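Giving up fabric softener (and other tales from my airing cupboard)

I have been doing laundry for thirty-odd years and I've only just worked out that I was doing towels wrong. My mum swore by a big glug of softener in every wash, her mum did the same, and I carried on without ever reading the back of a bottle. Then in January we bought a new set of bath sheets from Estora, in a lovely mossy green, and the little label said no softener. Ever! I ignored it, obviously, and by the fourth wash they were pushing the water round me instead of soaking it up.

So I stopped. Cold turkey, whole house, towels and sheets and school shirts and all. I went down to half the powder as well, which felt very daring, and put a splash of white vinegar in the drawer for the towels only. My other half said the landing would smell like a chip shop. It doesn't, although I did overdo it the first time and had to open the bathroom window. 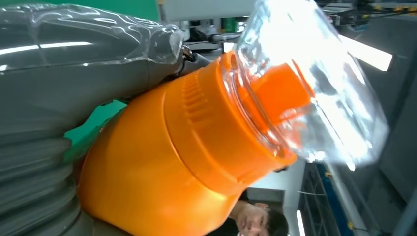
The first fortnight was grim, I won't lie. Everything came off the line like cardboard. I nearly cracked over the pillowcases. But I gave each towel a good hard shake before hanging it and another one when it came in, and somewhere in the third week they went properly fluffy again – a bit rougher than before, but the sort of rough that dries your back. The gym kit has come up better too. I'd been piling scent on top of old sweat all that time (sorry, everyone at badminton).

The washing machine itself needed a talking to. I pulled the drawer right out, which I hadn't done since we moved in, and there was a layer of grey gunk in the housing that I am not going to describe to people who may be eating. An old toothbrush, hot water, twenty minutes of muttering. Then a hot empty wash, then another one to be safe. Our machine is an elderly Peltonen with a very loud spin and I had been blaming its age for the musty smell. Poor thing.

I still wash most things at 30, but towels and bedding go in at 60 now, and I leave the door ajar afterwards. The cat has taken this as an invitation, so I check the drum every single time.

What I do miss is the smell. There's something about opening the airing cupboard and getting that waft of fake meadow. I've tried a lavender bag between the sheets, which was nice for 2 days and then smelled of nothing, and I've had a go with cedar blocks, which made my nighties smell like a pencil case. If anyone has a better idea I'm all ears.
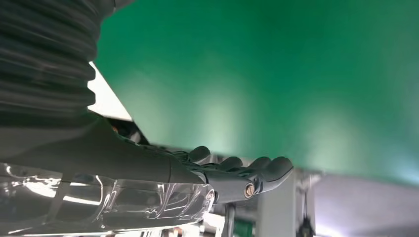
Rosemarie Teuber has already written in to tell me off about the vinegar. She used it for years and reckons it did for the rubber seal on her machine, so she switched to a spoonful of soda crystals in with the powder and says her towels are every bit as soft. She also dries hers outside until they're nearly done and finishes them with ten minutes in the tumble dryer.

I'm going to try the soda crystals on the next load, once I've used up the vinegar on the kettle. The dryer will have to wait, as ours is full of camping gear.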